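Zedeo Floor Notes: Packing school

The robot's education in packing continued this week. For anyone who imagined this as a matter of typing "please put the lid on," the current method is that one of us takes the controls and does the whole job through its arms, very slowly, and then does it again. The target for June is 760 good runs. Thursday's session produced 10, and five of those were thrown out for what the log calls "operator hesitation" – a phrase the operator would like reworded.

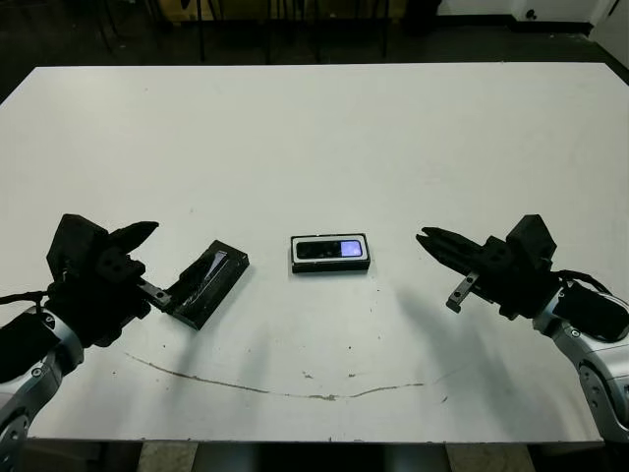
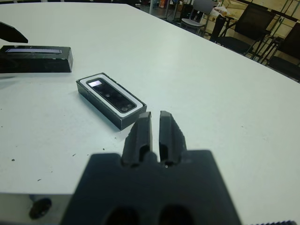 Anyone who wants a turn can sign up on the sheet by the Starkis bench. Shifts are two hours, and you will leave with new respect for your own thumbs. Please don't show off. The last person who tried a stylish flick of the wrist taught it to the robot as well, and we spent a morning at Prendach getting it out again. Slow, dull and the same every time is what the Bukhari project is paying for – most of us have trained for this our whole careers.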